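Budgeting for hand-held grippers: what goes on the sheet besides the grippers?

Posted by Nadiia Prokopenko

I am putting together an equipment request for a small manipulation project. The plan is tabletop work with household items, mostly small blocks and cartons, done by hand-held grippers with parallel fingers. The fund closes in February and I have one line for hardware and one for consumables.

The quote from Usmani covers 2 grippers at 1,226 per unit, cables included. It says nothing about finger pads, spare linkage pins or a carrying case. Atetti sells a cheaper unit, but their lead time is 17 weeks and the pads are glued on. Should I put spares on the hardware line, and how many sets are reasonable for a first year?

Duyên Nghiêm

Put the pads under consumables. Ribbed rubber wears along the leading edge first, and a worn pad changes the grip on glossy items long before it looks bad. We budget 4 sets per gripper per year and have not run out. Pins and screws are different – buy one full linkage kit per pair of grippers and list it under hardware, where the auditor expects to see it.

Also check how the cable leaves the body. A cabled unit needs strain relief and enough length to go round the table, and a replacement cable from the original supplier is rarely cheap. Ask Usmani for the part price in writing before you submit.

The objects matter to the budget too. Narrow items let you get by with a short-stroke finger, and cartons need more opening.
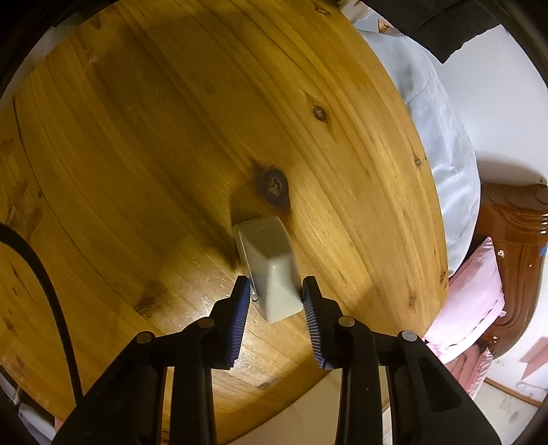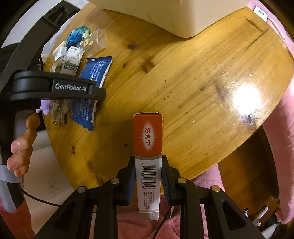 Can spare pads be bought from a different supplier than the gripper?

Usually they can, provided the hole spacing and backing thickness match. Pallongate publishes drawings for its pads, so you can compare them with yours before ordering. Order one set, fit it, and check that the fingers still close parallel before you commit the rest of the line. Glued pads like the Atetti ones are a separate case – price the whole finger.

Sohail Tarar

Agree on the linkage kit. I would add a hard case and a second cable per unit. Our first request left both out and we had to wait for the next round of funding to get them. Zotdale does a case with cut foam, but measure the fingers fully open, as the listed inside width is for the closed position.

On lead time: 17 weeks is past the end of a lot of grant periods. Ask whether your fund counts the order date or the delivery date.

Ehsan Minhas

just get the cheap one and a tube of glue, pads are pads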